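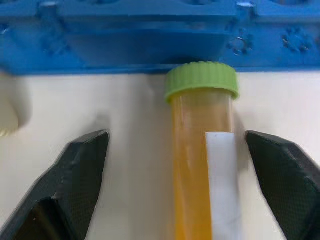
Keeping the Tube Cell Straight

A small lab robot spends its days moving centrifuge tubes. Most of the work that keeps it running is done by hand, with a hex key and a cloth.

September 27, 2025

The tube cell at Borno takes up one white table against the back wall of the sample room. It has an arm, a two-finger gripper, a camera at the wrist and a blue plastic rack. The lab, which tests edible oils and syrups for food makers, bought the arm secondhand and had it fitted out by Kotico, a small integrator that handles mostly packaging lines.

The job is simple to describe. The arm reaches a tube, closes two fingers on it and moves it to the next station. The fingers have to close on the tube evenly. If one touches well before the other, it pushes the tube sideways before the grip is made, and a tube that gets pushed may swing, lean or turn its label away from the reader.

So the technicians look after the gap. In the wrist camera view, a tube with a lime-green cap and amber liquid stands between the two black fingers, nearer to the right one than the left. An offset like that is worth correcting before the fingers close. The lab's rule is to stop, jog the arm sideways in small steps and look again.

Setting the approach

The setup sheet taped inside the cabinet door was written by Kotico and has been marked up in three colors of pen. It starts with the rack. The rack is pressed down by hand at both ends, then checked with a straightedge. Only then does anyone touch the arm.

Next comes the open position. The fingers need enough room to pass on both sides of the tube, but every extra bit of travel gives the tube more time to be nudged. The lab runs the gripper wider than Kotico first suggested. The technicians found that a wide opening forgave small errors in the rack, and the slower close did not bother them.

Height is set last. The fingers should meet the tube below the cap. A screw cap has ridges, and a grip on the ridges can work it loose. Paper labels are a different problem. They are fine when pressed flat, but a lifted corner catches on the finger pads, and after enough picks the pads collect a gray film of adhesive and paper dust.

What wears out

The pads are textured in a diamond pattern. When the pattern fills up, the grip gets less predictable. Borno cleans the pads every 200 picks with a lint-free cloth and alcohol, and changes them at 3,000. The second number came from experience. The first set was left on too long, and one evening in February it let go of a tube of corn syrup over the table. Cleaning up took the rest of the shift.

Replacement pads come from Myklebust, a machine shop that also makes the lab's sample trays. A pair costs $177. Changing them takes two screws per finger and a drop of thread locker, and the fingers are then closed on a steel pin to check that they meet it together.

The wrist camera gets its own attention. Its cover picks up fine mist when caps are opened nearby, and the picture goes soft so gradually that people stop noticing. The current habit is to save one view of the rack after each cleaning and compare it with the last. Glare from the white tabletop has been harder to deal with. A matte gray mat was tried and dropped, as it curled at the corners.

The log

Every stop goes into a program called Daredance, which the lab already used for its balances and ovens. It now holds 379 entries for the tube cell. Many are a few words long: "pads," "rack up on left," "label." The technicians say the short ones are the most useful, because they can be sorted.

Rack problems lead the list by a good margin. The lab has asked Kotico for a pair of locating pins in the table, and the drilling is planned for the next shutdown. Until then, whoever opens the cell presses down both ends of the rack and runs the first pick at quarter speed.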